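We use cookies to remember your login. Accept | Settings

Best cheap way to store a wooden set?

Filed under: Boards & Sets > Care and Storage
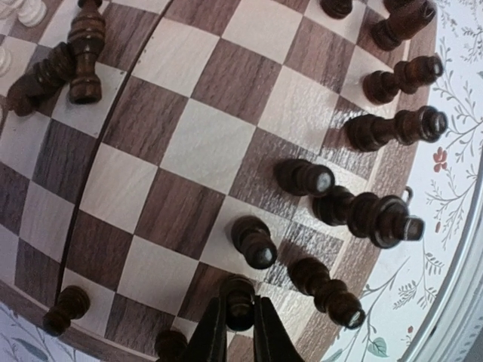 bokum_pawn: Can I keep the pieces inside a folding board all year in an unheated garage?

g_asadi: Bring them indoors. Garage air swings too much and the board can warp at the hinge side.

Ognjen G: Disagree. Mine spent 17 winters in a garage in a closed plastic tub and the board still lies flat.

g_asadi: A sealed tub is a different thing. He asked about just the board.

hailu21: I quit using the inside of the board. Pieces rub on each other and the finish goes. Cloth bag from the craft store, $13.

Ognjen G: Bags are worse for knights. I've glued two ears back on.

bokum_pawn: OK, hall closet then. Bag or tub?

hailu21: Bag.

Ognjen G: Tub, with an old towel in it. Check the felt in September, moths got into mine once.

g_asadi: Either one. Store the board flat, don't stand it on edge.

Last updated: Monday, June 27, 2022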